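Rapport d'avancement : espace eau et transvasement de la ludothèque Plollorum
Période couverte : de l'ouverture de l'espace à la fin mars
Destinataire : fonds Grurka, programme petite enfance

1. Rappel du projet

La subvention accordée par le fonds Grurka finance l'aménagement d'un espace de jeux d'eau dans la salle du rez-de-chaussée de Plollorum, ainsi que l'achat du petit matériel. Les séances s'adressent aux enfants de deux à cinq ans, accompagnés d'un adulte. Le montant attribué s'élève à 2376 euros, versés en une fois.

2. Aménagement et matériel

Les travaux de la salle sont terminés. Le revêtement de sol antidérapant a été posé par l'entreprise Mollah, avec une semaine de retard sur le calendrier prévu. Le point d'eau a été raccordé ensuite. Il est assez proche des tables pour que les bassines soient remplies au broc, sans tuyau qui traverse la pièce.

Le matériel de transvasement a été commandé chez Collex. Nous avions d'abord demandé des bacs rectangulaires à couvercle. Ils étaient trop hauts pour les plus jeunes et ont été échangés contre des bassines rondes en plastique, à bord roulé, que les enfants peuvent tenir à deux mains. Pour puiser, nous utilisons des louches en inox de cuisine et des gobelets. Les louches à manche long demandent plus de contrôle du poignet et sont proposées en deuxième partie de séance.

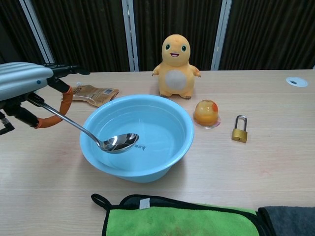
Le bleu pâle a été retenu pour les bassines parce qu'on voit bien le fond à travers l'eau. Les adultes repèrent tout de suite un objet oublié, et les enfants cherchent volontiers ce qui y est posé. Quelques peluches de la ludothèque restent sur les tables pendant les séances. Elles servent de personnages : on leur prépare une soupe ou un bain. Elles ne vont pas dans l'eau, consigne à répéter souvent.

3. Séances réalisées

À la fin mars, 19 séances ont eu lieu, sur les 15 prévues à cette date. L'écart vient des séances ajoutées le dimanche matin à la demande des familles qui travaillent en semaine. Nous avons enregistré 200 présences d'enfants, toutes séances confondues. Le créneau du dimanche est complet ; celui de fin d'après-midi l'est rarement, et nous envisageons de le déplacer.

4. Difficultés rencontrées

Le séchage prend plus de temps que prévu. Il faut essuyer les tables en bois après chaque groupe, faute de quoi l'eau s'infiltre au niveau des joints. Une table a déjà gonflé le long d'un bord et devra être poncée puis vernie de nouveau. Nous manquons aussi de tabliers imperméables en petite taille.

5. Budget et suite

Le sol et le raccordement sont payés. La facture de Collex sera réglée en avril, après réception de l'avoir sur les bacs rendus. Le solde disponible couvrira les tabliers, le vernis et une étagère d'égouttage à fixer près du point d'eau. Aucune rallonge n'est demandée.

Le prochain rapport portera sur les séances de printemps et comprendra le relevé définitif des dépenses, avec les justificatifs.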